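Stikitine Physiotherapy and Sports Injury Clinic
Patient Liaison Group: minutes of the March meeting

Held in the upstairs studio, Saturday, 10.00 am. Tea was provided. The biscuits had been left at reception and stayed there.

Present: the Chair, the practice manager, the senior physiotherapist, the massage therapist, the Pilates instructor and five patient members. The podiatrist sent apologies from the car park, where he was looking for a space, and withdrew them on arrival at 10.20.

1. Minutes of the last meeting

Agreed as accurate, with one correction. Under item 4, "the patient was discharged through the window" should read "within the window", meaning the six-week window for reviewing knee patients. The practice manager thanked those who had rung in to ask.

2. Matters arising

The hook on the back of the door in treatment room 1 has been replaced. It now holds a coat. Whether it will hold a wet coat is to be established over the spring.

The sign saying "Please wait here" has been moved to a place where it is possible to wait.

The leaflet on lower back pain has been reprinted in larger type. It is now two pages long and no longer fits the leaflet rack. Carried forward.

3. Appointments and missed appointments

The practice manager reported 1,388 appointments in the quarter across physiotherapy, massage and podiatry. Missed appointments were down slightly, which she put down to the text reminders. A patient member said he had been reminded of an appointment he had already been to. The practice manager said this was a known fault and that he was welcome to come again at the usual rate.

There was a long discussion of the cancellation charge. The present rule asks for 24 hours' notice. One member felt this was hard on people whose backs go without giving any. The senior physiotherapist pointed out that a back going is generally a reason to keep the appointment. It was agreed to leave the rule as it stands and to word the letter less like a parking fine.

Action: practice manager to redraft the letter and take out the word "henceforth".

4. Booking system

The clinic moved to the Drultance online booking system at the start of the quarter. Patients can now choose their own practitioner, time and type of treatment. Several have chosen podiatry for a shoulder. The podiatrist said he had done his best.

Members asked for the treatment types to be described in plain words. "Initial MSK assessment (new episode)" was thought to be putting people off, and one member had taken it for something on television. "First visit" was suggested and met with general relief. The telephone line will stay open in the mornings for those who would sooner speak to a person, or to the practice manager's answering machine.

Action: practice manager to rename the treatment types before the next meeting. Podiatrist to send shoulders upstairs.
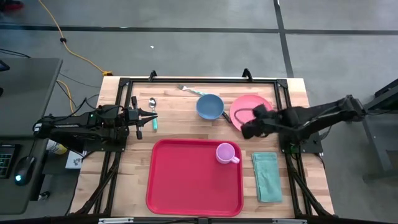

5. Exercise sheets

The senior physiotherapist asked for views on the home exercise sheets. Views were given. The drawings were said to be clear as far as the hips, after which opinion was divided on which leg was meant. One member had followed sheet C faithfully for a month before finding that he had been holding it upside down, and reported some improvement.

It was agreed that left and right should be marked on every drawing, and that "repeat as tolerated" should be replaced with an actual number. The senior physiotherapist asked it to be noted that patients given an actual number tend to treat it as an opening offer.

Action: senior physiotherapist and Pilates instructor to revise sheets A to F.

6. Studio and equipment

The two quotes for replacing the treatment couch in room 3 were considered. Marchal offered a couch that goes up and down by foot pedal. Gerico offered a couch that goes up and down by foot pedal and is teal. After debate the Marchal couch was preferred at £3,128, including delivery and removal of the old one, which currently only goes down.

The massage therapist asked whether room 3 could be kept warmer. The heater is said to be working. Those who have lain face down beneath it in February had a different impression. A second heater will be tried.

The resistance bands continue to disappear. Green is holding up but red is nearly extinct. Patients will be asked to return any they find at home, and no questions will be put to them beyond how the exercises are going.

Action: practice manager to order the couch. Massage therapist to borrow a heater and report on it.

7. Opening hours

A request for one late evening a week was supported by all the patient members and received thoughtfully by the staff. A trial will run next quarter if cover can be found for reception. The late slots will go first to people who can't get away from work, on the understanding that this will be taken on trust.

8. Any other business

The waiting room music was raised. It was described as soothing by one member and as "whales, mostly" by another. The Chair ruled that it would be turned down by half and looked at again.

A member asked if the clinic could do anything about the hill. It could not.

9. Next meeting

To be held in the upstairs studio at the same time next quarter. Members who find the stairs difficult should tell reception, who will arrange for the meeting to come down to them.

The meeting closed at 11.40 am.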